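October 2021

Bins, balls and a bit of a sort-out

I have been putting off the toy sorting for so long that I'd started walking past that corner with my head turned. Well, today was the day. Coffee in hand, old sweatshirt on, phone left in the kitchen so I couldn't "just check" anything. 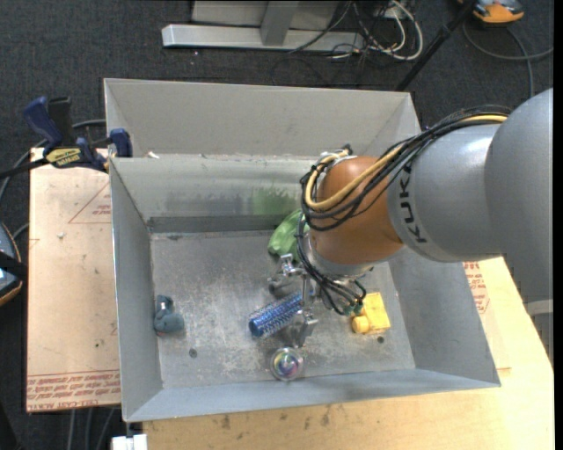

So the first job was deciding what the categories even are. Last time (April, I think, when I was full of energy and had a label maker) I did it by color, and it looked gorgeous for one afternoon. Then a kid wants something bouncy and you have to remember if the bouncy thing is blue or green. Useless! I'm going by what you do with it this time. Things that roll, things that squish, things you build with, things that make a noise I regret.

The metal bin is my favorite of all the containers, even if the floor of it is scuffed to bits. I love how everything shows up against the gray. A bright green crumpled thing at the back, a yellow toy over on one side, and that clear ball with the blue and purple and pink and green swirls in it, sitting near the front like it owned the place. I had a ball a lot like that when I was seven or eight. Mine went down a storm drain on my grandmother's street and I lay on my stomach looking at it for what felt like a whole summer. I'm forty-four years old and I still got a little pang.

Then there's the blue bristly thing. I have been calling it the brush, although I wouldn't swear to that. It's a blue cylinder with rows of bristles, or spikes if you want to be dramatic about it, and it doesn't go with anything. Things that roll? I suppose so. Things that squish? No idea, I moved on before I got to testing. I've started a "sort of" pile and it is the first thing on the list.

Liam Bellamy called around eleven to ask if I still wanted his old Mapplebeck shelves, the ones he took out of the den. Yes please! I'd said yes in the spring and then felt awkward about asking again. He's bringing them over when his back is better. He wanted to know what on earth I needed more shelves for and I told him, and he laughed for a good long time and said he'd counted the building bricks in his own house once, during a very slow winter, and got to 2967 before he gave up. I believe him. That man irons his dish towels.

Anyway, that made me want to go buy something, so after lunch I drove over to Rastico to look at tubs. They had the Ellico ones with the clip lids, three to a pack, and I stood there far too long working out if the lids were the same size as the ones I have at home. (They are not. I found this out when I got home.) I'm keeping them for the craft stuff – pipe cleaners, felt, the bag of googly eyes that has been open since forever. Also bought a sandwich and a candle I didn't need.

Back at it until the light went. The rolling things are done. The building things are mostly done, apart from a shoebox I opened, looked into and closed again. I put on my Altberg boots to carry the give-away bags out to the shed, and then realized I'd put the puzzle bag in with them and had to go dig it back out. There must be about 50 puzzle pieces in the bottom of that bag that belong to no puzzle I own. I should throw them away. I'm not going to, because the minute I do, I'll find the box.

I did wonder if I'm going overboard with all this. It's toys. They come out, they go back, they come out again. But I like the feeling of a bin with only a few things in it, where you can see what each one is, so much better than one crammed to the rim with the good stuff buried at the bottom where no one ever digs.

Tomorrow: squishy things, the shoebox, and measuring the wall for Liam's shelves before he turns up with them. Need to find the tape measure first. I think it's in the noise pile.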